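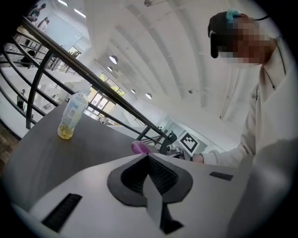
Why I Stopped Believing in the Perfect Demonstration

For two years I have worked in a small group which teaches robots to do table work: to pick up a bottle, to turn it, to put it in another place. We do this by showing. A person takes a gripper in the hand and does the task, the movement is recorded, and later a robot arm learns from the recording. Before that we used remote control, with the person sitting at one table and the arm moving at another. I have done both for many hours, and I want to write my opinion about what a good demonstration is. I think that many people in my field have it wrong, and I was one of them.

When I came to the project, the rule was simple. A demonstration must be clean. If your hand shook, you deleted it. If you touched the bottle and it moved a little before you closed the fingers, you deleted it. For our first set with the Vanex arm we recorded 155 demonstrations and we kept 98. I remember that we were proud of the deleted ones. They showed that we were serious people.

The robot that learned from the 98 was beautiful to look at when everything was in the right place. Then somebody put the bottle a hand's width to the left, the fingers pushed it, and the arm closed on air. After this it continued to the end of the task as if it had the bottle. It carried nothing across the table very carefully and put nothing down.

It is easy to laugh at this, but the arm did what we showed it. In all our kept recordings no bottle was ever missed, so it had never seen a person miss and try again. We had thrown this part away with our own hands.

I argued for a long time with a colleague from the Riston group, who believes that the answer is only more recordings. They have 681 of one single task. I respect the work, and it is real work, because your shoulder hurts after an afternoon of it. But I looked through some of them, and they are all the same recording. The same person stands at the same side of the table and takes the object from the same direction. I would prefer a much smaller number from people who do not move like each other.

My second opinion concerns remote control. I know that it has good sides. The person can't show a movement which the arm is not able to do, and this saves a lot of trouble later. For heavy objects I would still choose it. But for small work on a table it makes people strange. They become slow, they stop in the air and think, and they look at the fingers all the time in place of the object. When the same people hold the gripper in the hand, most of them forget after some minutes that they are teaching. They pick up the thing in the way they would pick it up at home. I want the robot to learn from this person and not from the nervous one.

There is a fair objection. A person with a gripper in the hand can go too fast, and can bend the wrist in a way that no arm will follow. At the Zeldale workshop in September I heard this objection in almost every discussion, and I do not have a full answer. We lose some recordings for this reason. But a movement which is impossible for the arm can be found by a computer afterwards, and a movement which is stiff and afraid can not be found so easily. It goes into the training and stays there.

What do we do now? We record mistakes, if the person corrects them. If the bottle falls, the person stands it up again and continues, and we keep everything. We ask people from other rooms to come for an hour. One new person recorded 18 demonstrations in her first hour, and at the beginning she apologized after each one. I asked her to stop apologizing and please also to stop practicing before the recording. Her first tries were more useful to me than her last ones, when she had already found one comfortable way and repeated it.

I do not say that care is not needed. The table must be steady, the recording must start before the hand moves, and a person who is tired must go home. I only say that we put our care in the wrong place. We were judging the hand like a piano teacher, when we should have asked what the arm will need to know at the moment when the bottle is not where it expected.

My colleague from Riston still does not agree with me, and he has started on a second task.

© Moldovan Notes on Robotics. All rights reserved. | Contact | Back to top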